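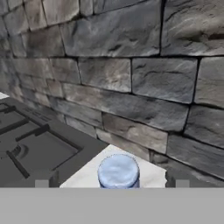
Gray stone block wall behind a stovetop

Is a yearly sealing plan for kitchen stone worth the money?

Rawan Nassar
Posted in Kitchens & Surfaces

We're buying stone for the wall behind our range from Wirutwood, the showroom out on the Caren road. The stone price I can live with. What I'm stuck on is the "care plan" they want to add at the end. It's $246 a year, they come out every August, clean the wall and put on a coat of something called Jirnumo. The salesman told me that without it the stone would "drink grease" and I'd be replacing it before long. When I asked how long is before long he said it varies.

He also said the warranty is better with the plan, but the paperwork I took home has the same wording on both versions except for one line about "preferred response." I read it twice.

I fry a lot. I'm not against paying for something that works. But I've been sold fabric protection on a couch before and I'd like to hear from people who have lived with rough stone near a stove and either sealed it or didn't. Is once a year even the right schedule? Can I do it myself?

slowdrain
38 people found this helpful

I'd pass. Sealing is a real thing and a care plan is mostly a way to charge you for an afternoon's work that you could do in your socks.

Ask them what the stone is. If they can't name it, that tells you something about the rest of the pitch. Some stone soaks up oil fast, some barely takes anything, and a salesman who says every wall needs the same coat every August isn't looking at your wall.

You can test it. Get a spare piece, put a spoonful of water on it, and come back in ten minutes. If the spot has gone dark, it's absorbing and a sealer will help. If the water is still sitting there, save your money for now. Do the same with a little cooking oil on the back of the piece, where a stain won't bother you.

If it needs sealer, buy a penetrating one meant for natural stone, read the label for use near heat, and try it on the spare piece first. Some of them darken the color and you can't easily take that back. Brush it on, wipe off what doesn't soak in, keep a window open. Then test again next year and only redo it if the water goes in.

What sealer won't do is keep grease off the surface. It still lands there and you still have to wash it, with dish soap and a soft brush. No vinegar until you know what the stone is. It can etch limestone and marble. A decent range hood will do more for you than any coating.

On the warranty, get them to write down what "preferred response" means. I doubt they will.

Karaki
5 people found this helpful

I had a plan like that from a different store. Paid $534 up front, they came 2 times and then the number stopped working. The wall looks the same as my sister's and she never did anything to hers. So make of that what you want. If you do sign, pay by the year.

tilehead74

just use smooth tile. rough stone behind a fryer is asking for it, all those joints fill up with gunk and no sealer fixes that

Rawan Nassar

Thanks. I called and asked what the stone is and was told "a natural quartz type." Picking up a spare piece to try the water test. Not doing tile.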